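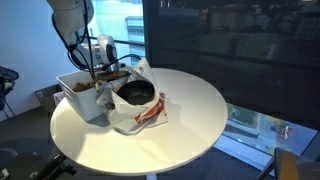 My aunt left me the shop in Norner with the stock still on the shelves and a letter about the ferry. The letter said the last boat to Gratelano went in February and that I should be on it, whatever else I did. She had written it in pencil on the back of a seed bill. I read it at the kitchen table, which was round and white and so glossy that the windows shone in it, and then I read it again with my coat on. She had never told me she had been to Gratelano. She had never told me she had been anywhere.

The shop sold rope, lamp oil, buttons and tinned fish. I kept it open through the winter. People came in and said they were sorry, and then they asked for what they wanted. A woman from the bakery bought 10 buttons, all different, and said my aunt used to let her choose them with her eyes shut. I let her do the same.

In the back room there was a ledger. Most of it was the usual thing, money in and money out, but on page 108 the figures stopped and there was a list of crossings. Each line had a year and the name of the boat, the Pundirari. Every line was in February. She had gone every winter and come home on the first boat in spring, and the family had believed she shut the shop for her chest.

I packed a small bag. On the morning of the crossing there was ice on the harbour steps and the ticket man was wearing two hats. He looked at my ticket, number 1038, and then at my face.

"You're the niece," he said.

"Yes."

"She sat on the left side. Out of the wind."

I sat on the left side. The crossing took 3 hours and I was sick for one of them. There were five other passengers and a crate of hens. When the island came up it was lower than I had expected, with a row of houses, a chapel and one hill.

A man was standing on the quay with a handcart. He was old and very clean. He watched the others get off, and he went on watching the gangway after I had come down it. Then he took off his cap.

"I had a letter in the autumn," he said. "I didn't know who had posted it."

"I did," I said. "It was with her things. It had a stamp on."

He nodded. He put my bag in the handcart, although it weighed nothing, and we walked up to a house with a green door and the name Peñalver painted on the wall beside it. Inside there was a stove, and two chairs, and a shelf of tinned fish from the shop. He had kept every tin. Some of the labels had gone brown.

"I don't care for fish," he said. "I never liked to say."

He made coffee. I took my coat off and sat in the chair nearer the window, and he looked at it for a moment – at the chair, I think, more than at me – and then he sat down in the other one and asked how long it was until the first boat.

"Five weeks," I said.

"You'll want the blue blanket, then," he said, and went to get it.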